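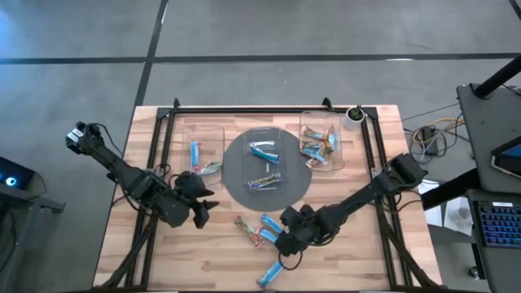

Ticket 201: Right arm lets go of bars on the way to the box
Project: Snack sorter (two arms, one table)
Opened by: Callum Oakley
Assigned to: Fabrice Leclerc
Status: Closed, with grumbling
Priority: High (changed from "Apocalyptic" by Fabrice)

Summary

Right arm picks up a bar from the loose pile, lifts it nicely, sets off towards its container and lets go somewhere over open table. Left arm running the same program does not do this. Both arms are supposed to be identical. They were bought on the same order and built from the same instructions, though I accept not by the same people.

Steps to repeat

1. Home both arms.
2. Put bars on the open wood at the front of the table, any angle.
3. Run the sorting program on the right arm only.
4. Watch.
5. Pick bar up off table, or floor.

Expected: bar goes in container.
Actual: bar goes wherever it fancies.

Out of 50 tries this afternoon the right arm dropped 12. The left arm dropped none, but I only did the left arm once everyone had gone to get chips, so you will have to take my word for it.

Comments

Callum, 16:10
First thought is the grip force. I have turned it up a notch in the settings file for the right arm. Will run it again.

Callum, 16:35
Turned up the grip force. Still drops them. Also there is now a bar that has been squashed to the thickness of a bookmark. I have put it to one side as evidence.

Fabrice, 16:50
Please put the grip force back. We agreed in the first week that whoever changes a setting writes down the old number. What was the old number?

Callum, 16:52
Smaller.

Fabrice, 17:05
I found it in the backup. It is restored. For anyone else reading: the backup is the folder called backup, and not the folder called backup_new_REAL, which is older and has somebody's chemistry homework in it.

Can you tell me whether it is all bars or only some? The light blue wrappers look shinier to me than the mixed ones. If the fingertips are slipping, I would expect it to be worse with one sort.

Callum, 17:20
Checked my sheet. I didn't write down which bars. I wrote "dropped" and "dropped AGAIN" and in one place just a drawing.

Fabrice, 17:22
I have seen the drawing.

Entry of February 22, 2021

Fabrice, 12:40
Ran it again over lunch with a proper sheet. Columns for wrapper, angle on the table, height at drop, and a column for remarks which is to be left alone unless there is a remark.

The wrapper makes no difference that I can find. The light blue ones drop, the multicoloured ones drop. What does make a difference is where the arm is going. When it carries a bar to the container at the back right, it has to swing the wrist round, and the bar falls during the swing. When I gave it a made-up target straight ahead, near the mat, nothing fell at all.

So I no longer think it is grip force. Something happens when the wrist turns.

Callum, 12:55
Fingertips? They're the pointy ones. Maybe the bar spins between the points when the wrist goes round. Could swap in the flat pads from the Brullach kit.

Fabrice, 13:05
It is a fair idea and I would like to try it second. First I want to look at the cable.

Callum, 13:06
Why is it always the cable with you

Fabrice, 13:07
Because it is always the cable.

Callum, 15:50
Tried the flat pads first because I was already standing there with the screwdriver. They are better at holding the bars and worse at picking them up, as they're too fat to get either side of one when two are lying together. The arm just shoves the pair along the table like a very slow game of shuffleboard. Pads are off again. Pointy ones are back on. One screw is missing and I know where it is, in the sense that I know it's in this room.

Fabrice, 16:15
The screw was in the right-hand container, under the bars. Please check the containers before a run. The arm is not trained on screws.

Fabrice, 16:40
Now the cable. With power off I turned the right wrist by hand through the same swing. The gripper cable goes tight well before the end of the turn. There is plenty of slack lying on the table underneath the gripper, which had made me think it was long enough, but the tie further up the arm is in the wrong place and none of that slack can get to the joint where it is needed. On the left arm the tie sits higher and the cable hangs in a loop.

My guess is that the plug at the gripper end gets tugged, the gripper loses its signal for a moment, and when the signal comes back it goes to its resting position. Its resting position is open.

Callum, 16:44
Who decided the resting position is open?

Fabrice, 16:45
You did, in May. The note says "so nobody gets their finger stuck again".

Callum, 16:46
Right. Good note.

Fabrice, 17:10
Checked the log to be sure. On each drop there is a line saying the gripper went away and another saying it came back, 46 milliseconds later in the worst case. These lines have been there all along. They were hidden because the log was set to show errors only, and the software from Solside counts a vanishing gripper as "information".

Callum, 17:12
It is information. I'd call it quite important information.

What we did

Power off at the wall strip, not just at the switch on the base. Cut the old tie on the right arm. Moved the cable up to match the left arm, with a loop at the wrist big enough to get two fingers through. New tie, snug but not strangling. Turned the wrist by hand to both ends of its travel and checked that the loop never went flat. Pushed the plug fully home and put a bit of tape across it. Power on, homed both arms, ran it.

Result: 50 tries, no drops. One bar landed across the rim of the container and sat there like a seesaw, but it had been carried the whole way and released on purpose, so it belongs in a different ticket.

Callum, next day
Re-ran with both arms going together, in case the left one knocks anything. No drops. They did both go for the same bar once and stopped with their elbows out, waiting for each other, for long enough that Fabrice ate his sandwich. That's ticket 202 and I'm not doing it.

Fabrice
You have been assigned ticket 202.

Things to change so we don't do this again

— Log to show everything, not only errors. Yes, it scrolls fast. Search it.
— Before any run, turn each wrist to both ends by hand with the power off and look at the cable.
— Old numbers get written down before new numbers go in. "Smaller" is not a number.
— Test sheets to say which bar and which container. Drawings go on a separate piece of paper.
— The plant stays on the back corner of the frame for now. It has not been hit so far. If it's hit, it moves.
— Bars used in testing are not for eating until the end of term. The squashed one is not for eating at any time.

Still open

Resting position. Fabrice would like the gripper to hold whatever it was holding if the signal drops out. Callum would like it to open, on account of his finger. Both have a point. Suggested halfway house is that it holds for two seconds and then opens, which needs a change in the gripper code, and the only person who has ever opened that file left for university. To be talked over at the next meeting, before the Cukthorpe heat if we can, as the rules there take points off for anything dropped outside a container.

Spare gripper cable. Ours has been yanked a good many times now and I don't trust it. Lacerda do one that's a bit longer with a proper latch on the plug. Fabrice has asked the school office for a price. The office has asked Fabrice what a gripper is.

Callum, closing comment
Closing as fixed. Cause: cable. I have changed the ticket title back from "It was the cable" because Fabrice should be able to find it by searching for the fault and not by searching for himself being right.

Fabrice
I have added "cable" as a tag.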